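Brolter talk, 2022-06-30, speaker notes. KEEP IT SHORT
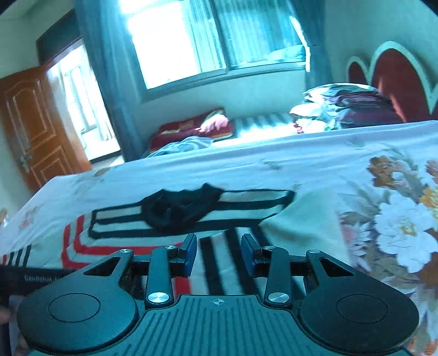 Start w/ the people, skip the company slide. Housekeeping crew at the Todari guest house, folding side. Before February: every towel and sheet folded by hand, same two tables. Now the flat stuff goes through the folder in the back. What's left for hands is the odd things. Point at the black garment bunched up on the striped cloth - machine hates that. Soft, dark, no edges to find. Pause here.

**What changed for the crew**
- 36 rooms, shift is 2 hours shorter. Hours = pay!! say this out loud, dont bury it
- less wrist pain, more standing and waiting on the machine
- new job: sorting what goes in. Wasnt in anyones job description, no raise until they asked
- talk on the floor is gone, folder is loud

**Kadrić slide** - skip if behind

Rindari line: wanted 100 percent automatic, we got 65. Rest is people. Say plainly that the 65 was the easy part, and the crew knew wich part would be hard before we did. Ask them first next time.

Questions. If somebody asks about layoffs: none so far, hours cut yes. Don't dodge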